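Speaker notes, evening talk at the Clona outdoor club
"Walking up to the pools at Trakanach"
Thu 11 January

(Wait for the chairs to stop scraping. Water on the lectern, remember to drink it.)

Good evening, everybody, and thank you for coming out on such a cold night to hear somebody talk about swimming. I promise the trip itself was in August, and it was warm, and I'd like us all to spend the next while pretending we're back there.

I'll start with where Trakanach is, and then I'll tell you how I got it wrong the first time. It's a river gorge with a string of natural pools in it, and the highest one has a waterfall you can stand behind. You get there by a footpath from the village of Geerts. The path climbs 1560 feet from the bus stop to the upper pool, and I'd read that number in the guidebook, and I'd nodded at it, and I hadn't thought about it at all until my knees brought it up.

(Pause here. Somebody usually laughs.)

My first mistake was the late bus. If you take the late bus you walk the open part of the hill in full sun, with no shade at all until the chestnut woods, and by then you've drunk most of your water. Take the early one! It's half empty, the driver will let you off at the bridge if you ask nicely, and you'll have the lower pools pretty much to yourselves — except for the ducks, who were there first and know it.

Now, the steps. There are 552 stone steps in the middle section, put in so the millers could get up and down, and they're uneven in a way I came to be quite fond of. Some are so shallow you take them two at a time and some are nearly up to your knee. Go slowly. There's a flat boulder beside the path a little past the old mill wall where I sat both times, and I'd recommend it to anyone, it's just the right height and you can hear the water without seeing it yet.

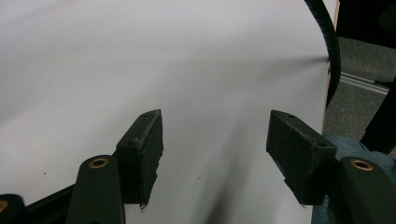
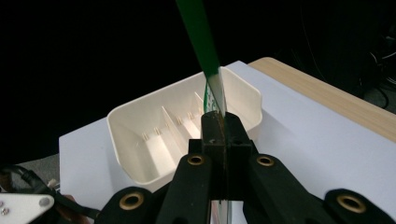 After the steps you're in the woods, and this is the part I've been looking forward to telling you about. It's cool in there, and it smells of moss and wet bark, and the path goes soft underfoot after all that stone. I am not a person who goes quiet very easily, as some of you know from the minibus, but I went quiet in there. We crossed the stream on a plank bridge, then again on stepping stones, and by the second crossing my boots were soaked and I'd stopped minding.

(Slow down for this next bit. I always rush it.)

The middle pool is the one for families. It has a gravel beach on the near side and it shelves gently, so small children can paddle while the rest of the party gets in by inches and shrieks. There's a smooth rock chute at the top end that the local kids go down on their backsides all afternoon. I did it too. I did it six times, and I'd have gone again if my swimsuit had been up to it. Please check the depth at the bottom before you go, and ask the kids which side to keep to — it's the left — as there's a ledge on the right that will give you a nasty knock.

The upper pool is deeper and a good deal colder. Get in slowly, stay near the edge until your breathing settles, and don't swim under the fall itself when the river's high. You can walk in behind the water along a shelf of rock, and it's loud in there, and everything turns a sort of milky green, and I can't do it justice standing here in a sweater.

Practical things, since I know there'll be questions. The Plullel is the only guesthouse in Geerts. It serves a very good bean soup, and they'll hang your wet things over the boiler if you hand them in before supper. Bring shoes you can swim in. Bring more lunch than you think you need, and carry your peels and wrappers back down. If it has rained hard overnight, leave the pools for another day and walk the ridge instead. The top is at 3272 feet and on a clear morning you can see the whole valley, right down to where the river goes wide and brown and slow.

(Check the time. If we're running over, skip the story about the goat.)

The goat, then, if there's time. I left my sandwich on a rock by the middle pool and came up from a dive to find a goat eating it, paper and all, looking straight at me. I clapped my hands. The goat kept chewing. In the end a girl of maybe seven walked over and led it off by one horn, and then she gave me half her peach.

Sign-up sheet for the summer trip is by the door, next to the tea. I'll stay until they lock up, so do come and talk to me.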